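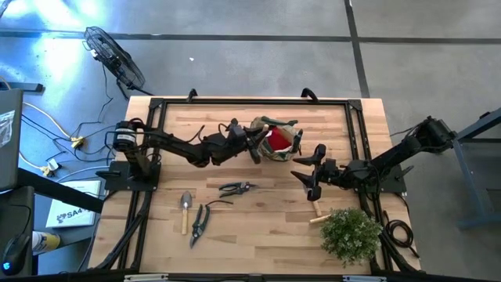 Garden tool bag with green trim, on the tabletop.

Unit 6: Supplementary Schools and Outside Groups
Instructor: Genalyn Bautista

Community schools teach a heritage language on weekends, often in rented rooms and with unpaid staff. They sit outside the inspection system that covers full-time schools. This unit asks who decides which outside groups may meet on the premises, and what parents are told.

Key terms
Host -- the body that holds the lease or owns the building.
Partner -- a group named in school materials. The word has no fixed legal meaning and should be checked against a written agreement.
Affiliate -- a group with voting rights in the school's governing body.

Case: Buenaventura Saturday School
The school enrolled 300 pupils and let its hall to a cultural society three times in one term.

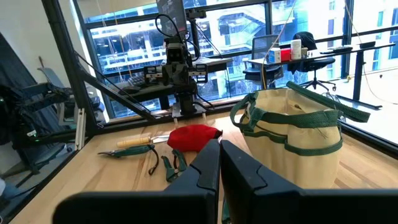
The society's speakers had published material hostile to minorities. Parents learned of the meetings from a flyer. The head, Rogelio Pangilinan, argued that letting a room was a commercial matter -- a position the governors later withdrew.

Reading
Shirima, chapter 3. Layug, "Rooms for Hire."

Written work
Submit 1000 words on the governors' decision by the first class in July. Cite all sources.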